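Overgrips: use them straight off the roll or let them sit first?
14 replies · 344 views · 3 min read

fergal_g
I've been sorting the grip box before the winter league starts and want to settle something. Half the overgrips in there were bought two seasons ago and are still rolled up tight. Do they go off? A couple have lost the tacky feel on the outer layer and I don't know if that is age or just dust.

tdolan70
They dry out if they're left open. Sealed ones last for years. Loose ones I give one season and then they go on the junior rackets, where they get chewed up in a fortnight anyway.

stijnj
I disagree with that. I've played with grips that were four years old and couldn't tell the difference after the first set. The tack goes within a few hours of play on any grip. What matters more is how you wrap it – most people pull too little at the butt end and then wonder why it bunches up under the heel of the hand.

fergal_g
Mine don't bunch. They slide down from the top because the finishing tape lets go.

stijnj
Then use proper electrical tape for the finish and bin the strip that comes with it.

agnes.a
The wrinkles worry me more than the age. If a grip has creases along it, do they pull out when you stretch it on, or do you feel them afterwards? I've got a pink-red one much like this, faint creases down the length and a black band near the end.

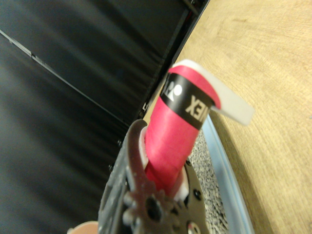
Tullarby Rackets Club – Equipment & Stringing Section

The lettering on the band looks like XEN from one side, but I was reading it upside down so don't hold me to it. There's a white round logo next to it and a see-through white plastic tab at the end. It feels a bit papery on the outside, mine does anyway.

ronan_q
Creases like that usually pull out. Wrap with steady tension and overlap by a few millimetres, a bit more if you like a thicker handle. If you can still feel a ridge after one session, take it off and turn it round.

tdolan70
You can't turn round a tapered one. The thin end has to start at the butt.

ronan_q
Fair point, I meant the untapered sort. On a tapered one you'd be stuck with it.

agnes.a
Is there a way of telling which sort it is before unrolling it?

tdolan70
Not that I've found. Unroll the first few inches and look at the end. If it's cut to a long point it's tapered.

stijnj
Or read the packet.

tdolan70
She'd need to have kept the packet.

fergal_g
Back to storage. I've got 40 of these to go through and the box lives in the shed at Corrigan Road, so it gets cold and then damp. Would a biscuit tin do?

ronan_q
A tin is fine if the lid is tight. I'd bring them indoors before November though. The shed roof drips on the left-hand side and the string reels have already had to be moved once.

stijnj
I still say use them as they are. If one's bad you've lost five minutes.

tdolan70
You've lost a match if it goes at 5–5 in the third.

agnes.a
I'll put mine on tonight and bring the racket on club night. If the creases show I'll post again.

Share (2) · Comments (14)

Recent in this section
Replacement grommets for older frames
String tension in cold weather
Stringing machine rota
Wanted: racket bag, any condition
Shuttle tubes left in the hall at Jundora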